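Home Ask Topics Paper & Books Members Log in

Leather-look paper cracks when I fold it over cover boards

Posted by Yevdokiia Hladun in Paper & Books, September
11 comments | 6 shares

I'm rebinding my grandmother's recipe collection. It's 454 pages, mostly typed, with some handwritten cards glued in. I split it into two volumes since one was too heavy to hold open on a kitchen counter. The sewing is finished and both text blocks are pressed. The covers are where I'm stuck.

For the outside I bought Tadura embossed paper in tan, the kind with a leather grain pressed into it. It looks right for the book and I'd like to keep using it. The trouble is at the edges. When I turn it in over the board, the color breaks along the fold and a lighter line shows through. The corners are worse. I get a thick lump on the inside, and on my first try the tip of one corner split open.

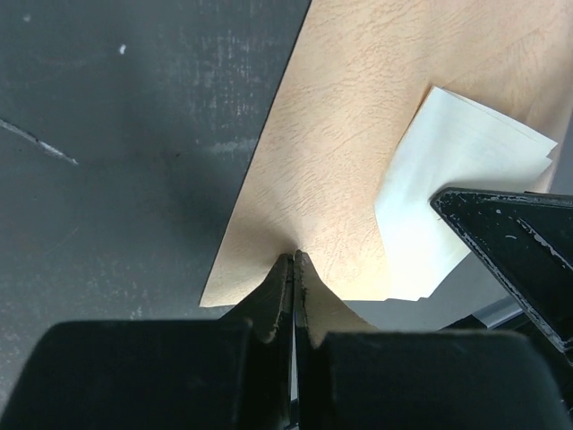 I'm using PVA straight from the bottle, brushed on the paper and not on the board. I let it sit for a minute and then lay the board down and work the edges over with a bone folder. The boards are gray chipboard from the craft store in Brorham. The first cover also bowed outward overnight, so that when I put it on the table it rocks.

I have enough paper for two more tries. I can't tell whether the problem is the glue, the paper, or me. Is this kind of paper meant to be folded at all? And would a different glue help with the bowing, or is that a separate problem?

Share Save

Morenike Okoro
Posted in September, edited

The cracking and the bowing are mostly separate, so I'll take them one at a time.

Cracking first. Embossed paper usually has a colored coating on top of a paler sheet. The fold stretches the coating over the outside of the board, and if the coating is dry and stiff it breaks. It can be folded, but it wants to be damp and relaxed when you do it. Brush your adhesive on and wait longer than a minute. Watch the sheet: it will curl at first, then go flat again. Once it lies flat it has stopped expanding, and you can turn the edges over with much less strain.

Straight PVA makes this hard, as it starts to grab before the paper has relaxed. Mix it with methyl cellulose or wheat paste, half and half. I use Drira bookbinding paste for the second part, but any plain wheat paste works. The mix stays open long enough to let you lift the turn-in and lay it again.

Go easy with the bone folder. On embossed paper it flattens the grain and leaves a shiny streak. Put a piece of scrap paper between the tool and the cover, or use your thumb. Also take the sharp edge off the board with fine sandpaper before you start. Just a couple of light passes on the outside edges. The paper then bends over a slightly rounded edge, and that alone may get rid of most of the pale line.

For corners, trim the paper diagonally across each one, leaving a gap from the board tip of one and a half times the board's thickness. If you cut closer, the tip shows bare or splits. If you leave more, you get the lump. Turn the head and tail edges first. Pinch the little bit of extra paper at the tip down against the board edge with your fingernail, then turn the sides.

Practice on brown wrapping paper and scraps of board until the corner comes out the same every time.

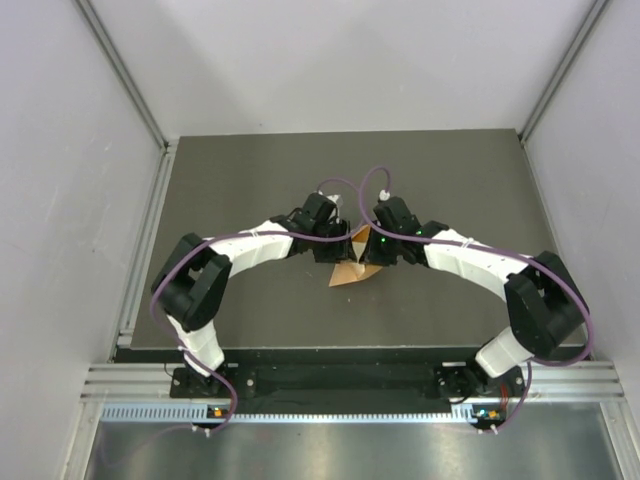

Now the bowing. Paper expands when it takes up moisture and shrinks as it dries, and it pulls the board with it. A cover that bows the way yours did is waiting for something on the inside to pull back. When you paste down the endpapers, a lot of it will come out. If it doesn't, line the inside of the board with a sheet of plain paper before you case in. Dry everything between blotters under weight, and change the blotters after a few hours.

Check the grain too. The board, the cover paper and the endpapers should all have the grain running parallel to the spine. Bend each piece gently in both directions. The direction that bends more easily has its fold line parallel to the grain. Craft store chipboard often gets cut without any attention to this.

If a pale line still shows at the end, a matching watercolor pencil along the edge will hide it. Test it on an offcut.

Share Save

pantryshelf
Posted in September

I would skip the paper for a cookbook. It gets greasy and you can't wipe it. Buckley's sells book cloth by the yard and it doesn't crack. I did mine in cloth and it has been fine.

Share Save

Yevdokiia Hladun
Posted in September

Thank you, Morenike. The grain was wrong on the boards. I had cut both of them sideways to save material. I bought new board on Saturday and sanded the edges, and I mixed the glue with wheat paste like you said. The front cover of volume one is under weights now. The corners are flat. There is a faint line on the long edge but I had to hold it near the window to find it.

Pantryshelf, I thought about cloth and may use it on the spines, where it will get the most handling. Does the cloth go on before the paper, with the paper overlapping it?

Morenike Okoro
Posted in September

Yes, cloth first. Let it dry, then overlap the paper onto it by a small amount and keep the paper edge parallel to the spine. Mark it lightly in pencil before you glue.

Related topics: book cloth, wheat paste, endpapers, cookbooks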